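Pre-run checklist for the two-arm block cell, Trostville
Inspected by Rhiannon Morgan, comments by Sérgio Arruda. September round, all on the Salach simulator.

1. Scene and stops
Reset the scene before anything else. Software stop tested from both consoles — OK.
Joint limits loaded from the Sampaio file, revision 92 — OK.
Comment (SA): Lovely to see the limits kept in one file at last! Please lock it during runs.

2. Gripper and workpieces
Fingers open at start — OK.
Red block to be approached along its short axis — OK.
Small magenta block: approach height to be checked again, see comment.
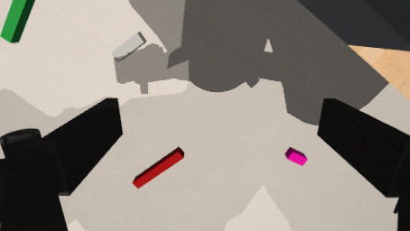

Comment (RM): I'd like the approach height written into the step itself. We had 81 in one script and 92 in the other, and both passed review. One number, in millimetres, at the top of the script, and we're sorted.

3. Clearance at the table edge
Slow speed outside the table outline — OK.
Log entry made each time the wrist crosses the outline — fails at step 603, logged twice.
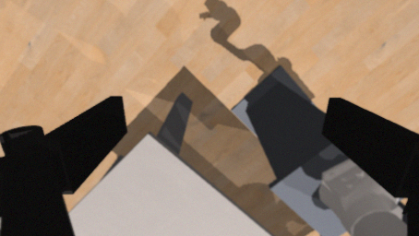 The double entry is a small fault but a really useful one to catch, and Sérgio found it in an afternoon. My rule of thumb for edge moves is to keep the fingers open and empty until the wrist is back over the table. With a bare corner of the panel between the fingertips and parquet beyond it, there is nowhere sensible to let go of a block. Please add a hold point at the corner.

4. Shared workspace
One arm moves at a time when both are over the middle — OK.
Parking pose agreed for each arm — OK, the high one for the left arm is a great choice.
Minimum gap set in both controllers — to be confirmed.

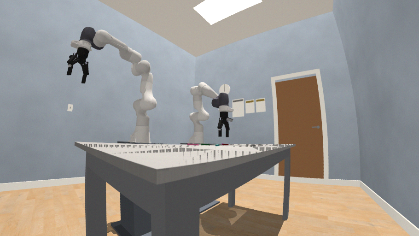
5. Sign-off
Run 2000 cycles with the Hello test routine after the fixes to 2 and 3.
Any contact between arms: stop, save the log, tell Rhiannon.
Passed with comments. Good work all round, this is the tidiest sheet we've had!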